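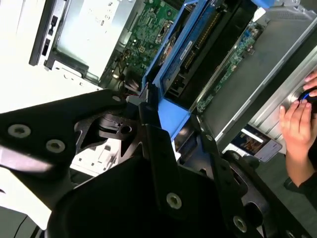
Wearables and trackers

From: Marcela Brabec
To: the list
Subject: Re: Asska band losing sleep data after update

Hello all,

Replying to Hollis, and to the two people who wrote to me off list with the same fault. I have quoted only the part I am answering.

Hollis Abernathy wrote:

> I have had the Asska band since March and it was fine until
> the last update. Now it records steps all day but the sleep
> page is blank most mornings. The heart rate graph stops a bit
> after midnight and starts again when I get up. I have charged
> it fully, cleaned the back and moved it up my wrist. The phone
> says it is connected. Is the band faulty or is it the app?
> Also, has anyone moved from this to the Zesaler? I am tempted,
> but I don't want to lose my old records.

I don't think the band is faulty. Mine did the same for a fortnight. The update switches on a setting called night saver, and with that on the heart rate sensor goes off when the battery drops below 40 per cent. Without a pulse reading it won't log sleep at all. Steps carry on as normal, so the band looks healthy the next day.

You say you charge it fully, but if that is in the morning and you have the screen set to wake when you lift your arm, it can easily be under that level by bedtime. Mine was.
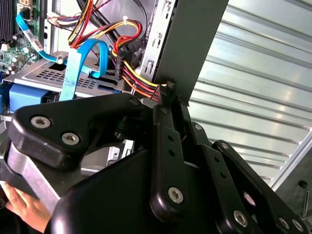 Turning night saver off

Open the app, go to Device, then Power, then scroll past the screen brightness. Night saver is at the bottom of the page. Switch it off and wait for the band to buzz. If it doesn't buzz, the change hasn't been sent and you need to pull down on the main page to sync, then go back and check it. Mine took two goes.

After that, restart the band by holding the side button until the screen goes black. You don't have to unpair it. Please don't do a full reset as somebody suggested last month. That clears anything stored on the band that hasn't reached the phone yet, and there is no way to get it back.

I have had a full sleep record every night for three weeks now. Battery life has gone from six days to a bit over four.

Keeping your old records

The app will export everything under Account, Your data. It sends a link by email and mine came within the hour. What you get is one file per month for sleep and heart rate, and a single long file for steps. I had 587 nights in mine. The nights missing from your sleep page will be missing from the export as well, so there is no point going looking for them.

On the Zesaler

I borrowed one for 27 days and wore it on the other wrist. Step counts were close enough on flat walks. On my usual Saturday-style long walk with the pushchair the Zesaler missed a lot, as both hands are on the bar, and the Asska did slightly better but still read low. On one outing the difference between them was 821 steps. I wouldn't choose between them on that.

Sleep times agreed to within a few minutes on most nights. The Zesaler strap is stiffer and I had to loosen it in the evenings. Its screen is much easier to read outdoors.

It will import steps from the Asska files but not sleep or heart rate. You would have to keep those in a spreadsheet, or use Skulura, which reads both makes. I have only tried the free version of Skulura and it shows one year at a time.

If you do stay with the Asska and want a softer strap, the Szabo woven one fits. Get the narrow size. The clip is fiddly the first few times.

Hollis, could you let us know what battery level you had last night when you went to bed, and which version number shows under Device? If you were well above the cut-off and the graph still stopped, then it is something else and I would ask for a replacement while you are in warranty.

Regards,
Marcela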